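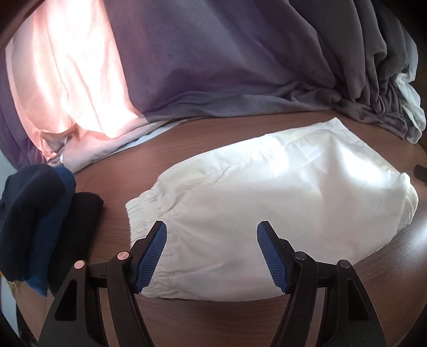 A reader has written to say that elastic waistbands keep their shape longer when they are left unstretched in the fold, and asks that this be added to the page. The request has been passed on to those who replied below.

Sukness Community Help > Household > Laundry and linen
Posted 24 January 2019

Folding light cotton pants with a gathered waist

Plolavton_House
Our residence provides light cotton pants with an elastic waist to guests. When folded flat they do not stay square. The waistband puckers, the bundle goes round like a small pillow, and a pile of them slides off the shelf. Our darker items are rolled and sit side by side without difficulty. Should the white pairs be rolled as well, or is there a fold that suits a gathered waistband? We have 34 pairs and one shelf, and colour must be kept separate from white.

Aerts Linen Room
We would advise against stacking these garments high, whichever fold is chosen. Lay the pants on a table, bring one leg over the other, and smooth the fabric from the waist downward. Do not pull the elastic flat -- it will gather again as soon as it is released. Fold the legs up in thirds toward the waistband, then turn the waistband over the top so that it holds the bundle. Place the bundles upright in a row, folded edge outward. A shelf divider between white and coloured items is sufficient. Our own shelves were changed to this arrangement in November and we have kept it.

If the cuffs are gathered too, alternate the direction of each pair so that the thick ends do not all fall on one side.

tidy_599
Just roll them. Works for mine.

Pruretti Hostel Office
Rolling is acceptable, although white cotton does show creases more readily than navy or black. We roll for short stays and fold for storage. Please also ensure that garments are fully dry before they are put away; ours are left on the rack for a further 15 minutes after they feel dry to the hand.

This thread is closed to new replies.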